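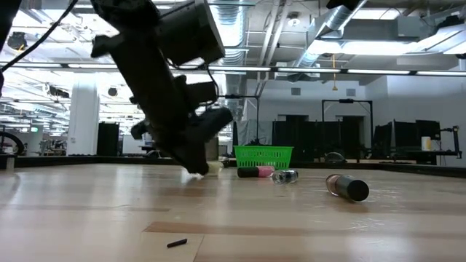
Stusier es una plataforma de inscripción y seguimiento para jornadas profesionales, y la hemos usado en Drellumness durante las dos últimas ediciones de nuestro foro sobre empleo e industria. La contratamos para gestionar el registro, las salas y los certificados de asistencia. El foro combina charlas por la mañana y talleres por la tarde, con formatos bastante distintos: hay mesas redondas, sesiones de orientación laboral y demostraciones, que se anuncian aparte y tienen aforo limitado. Esa mezcla es lo que complica la gestión y lo que queríamos resolver.

El alta del evento es sencilla. Se crea una ficha general y de ella cuelgan las sesiones, cada una con su horario, su sala y su cupo. En la última edición cargamos 40 sesiones en una tarde, copiando la estructura del año anterior. El formulario de inscripción admite preguntas propias – sector, tamaño de la empresa, situación laboral – y las respuestas se pueden exportar a hoja de cálculo sin perder el orden de las columnas. Con Khurana, la herramienta que teníamos antes, había que rehacer la hoja a mano cada vez.

El control de aforo funciona bien. Cuando una sesión se llena, se abre una lista de espera y el sistema avisa por correo si queda una plaza. El plazo para aceptarla viene fijado en 4 horas y no se puede cambiar, cosa que da problemas la víspera: quien recibe el aviso a medianoche la pierde mientras duerme. Lo comunicamos al servicio técnico y respondieron que estaba en estudio.

La acreditación en la puerta se hace con el móvil, leyendo un código. Pasamos por ahí a 2282 asistentes en dos días con tres personas en el mostrador. Hubo una cola larga a primera hora del primer día, cuando se cayó la red del edificio. La aplicación guarda las lecturas sin conexión y las sube después, pero los datos de quienes se habían apuntado esa misma mañana no estaban descargados y tuvimos que anotarlos en papel.

Lo más flojo son los informes. Los gráficos no permiten cruzar sector y sesión, y para la memoria que pide el ayuntamiento necesitamos justo eso. Acabamos haciéndolo fuera. Tampoco convence la traducción al español: en algunos correos automáticos aparecía "su asiento ha sido concedido".

Pagamos 165 euros al mes, con contrato anual. El plan inferior no incluye lista de espera. Jandmont ofrece algo parecido por menos, aunque cobra aparte los certificados y no probamos su aplicación de acceso.

Para un encuentro de una sola sala es demasiado. Para un programa con talleres paralelos y plazas contadas cumple, y hemos renovado otro año.

Publicado el 5 de febrero de 2024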